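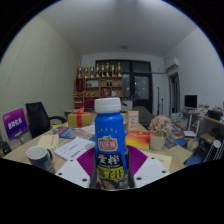
Week 5: Writing the Short Film Review

Instructor: Inese Toom
Section leader: Jahangir Bepari
Section meets Tuesday, same room as the lecture

Reading for this week: the two reviews of Clotard in the course packet. Read the negative one first.

1. What a review has to do

A newspaper or web review of a new release runs between 400 and 700 words. In that space the reader needs to learn what kind of film it is, who is in it, what it sets out to do, and whether you think it works. Everything else is optional. Students tend to spend half their words on plot. Try to keep plot under a quarter of the total, and stop at the point where the main problem of the story is clear. For most commercial films that point comes before the intermission or, where there is no intermission, in the first half hour.

2. Plot summary

Use the present tense. Put the actor's name in parentheses after the character's name the first time only. Do not follow the order of scenes if a different order is clearer. Clotard opens with a funeral and then goes back two years, and the first review in the packet spends three sentences explaining the flashback. The second review says that a harbor pilot takes the blame for an accident and loses his license. The reader can follow that at once.

Spoilers: anything in the trailer is fair to mention. Anything after the midpoint is not, unless your whole argument depends on it, in which case warn the reader in a separate sentence before you get there.

3. Performances

"She is good in her role" tells the reader nothing. Name one scene or one habit of the performance. From a student review of Acuña last term:

"In the hearing she answers every question a half second late, and by the third question the judge has begun to lean forward."

The sentence has no adjective of praise in it, and it still makes clear that the writer admired the acting. Compare it with the first draft by the same student: "Her acting in the court scene is superb and very natural."

Supporting actors usually get one line each. You do not need to cover all of them. Leave out anyone you have nothing to say about.

4. Technical departments

Many reviews have a fixed paragraph near the end for camera work, music, editing and production values. Some editors require it. If yours does, write it, but say something specific in each clause. Useful questions:

Does the background score tell you what to feel before the actors do?
Are there songs, and do they stop the story?
Where would you cut ten minutes?
Can you follow who is where in the action scenes?

Be careful with credit and blame. A flat scene may be the fault of the script, the director or the editor, and from a seat in the theater you often cannot tell which. Write "the scene is flat" and leave it there.

5. Running time and pace

Give the running time in minutes. Jivport is 90 minutes long and feels longer, and a review should be able to say why. In our screening the trouble began with the second kidnapping, which repeats the first with a different car. Note the time when your attention goes. You will not remember it afterward.

6. The verdict

Put your opinion early, in the first or second paragraph, and support it as you go. The last paragraph can tell the reader who might like the film even if you did not. Star ratings are not used in this course.

Box office is a separate matter. A director's last few films may have lost money, and you may mention that as background in one clause. It is not evidence about the new one.

Assignment 2

Write a review of Sirnix, 500 to 600 words. The film will be shown on Tuesday at 6:30 p.m. in the small screening room. Attendance is required, and the disc is on reserve at the library desk under call number 2175 for anyone who wants a second viewing. Take notes by hand during the film. Phones stay off.

Hand in your notes along with the review. They are not graded, but Jahangir will go over them with you in section. Late papers lose one letter grade per day.

For next week: bring two printed copies of your draft opening paragraph.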